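June 11, 2025
Bench notes, Gisine evaluation, kitchen cell

Purpose: decide whether we keep the Gisine household package past the trial period. Package as quoted by Nellau covers the arm and gripper, the dish-loading skill and remote support. The base and the kitchen are ours. The March firmware was on the arm when it came in. Updated before today's work, release 251.

Setup. Homed twice. First homing stopped with a wrist joint fault; power cycle cleared it. Have not seen that one before on this unit, logged it with support anyway. Speed cap left at the factory value. Log buffer set to 2000 entries per run, which fills before a long load finishes, so the early approach moves get overwritten. Need to export between loads or find out if the limit can be raised. The manual gives 2000 as the default and says nothing about a maximum.

Loading, six runs. Task is to take one dish at a time and set it in the pulled-out rack.

Runs 1 and 2: cup only. Placed both times. Release is gentle enough.
Run 3: plate, aborted by me. Approach angle too flat, lower edge was going to land on top of the tines.
Run 4: same plate, approach steepened in the skill settings. Went in between tines on the second try.
Run 5: cup then plate. Good.
Run 6: cup then plate, started with the base moved a little to the right. Planner took a longer path and paused over the rack before committing.

The pause in run 6 is the thing to look at. Support page calls it "placement confidence hold" and gives no way to set the threshold. If it grows with the number of dishes in the rack, a full load will be slow. Not tested yet.

Plates are the weak spot. Once the gripper has the rim, the plate hides a good part of the rack from the head camera, and the skill seems to rely on what it saw before the grasp. Sutherland's kit gets past this with a second camera at the wrist, at the cost of another cable down the arm. 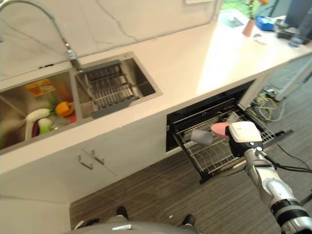 Vendor questions, to send with the log export:
- Is the hold threshold exposed in any paid tier?
- Can the rack be re-scanned mid-load without a full restart of the skill?
- Replacement finger pads: sold singly or only as a set?
- Does remote support need the arm powered?

Cable routing on our side still needs work. Want a fixed run along the wall before anyone drives the base in here at full speed.

Trerkberg quote for the same task is still outstanding. No decision until that is in. Next session: full rack, bowls included, log exported after each dish.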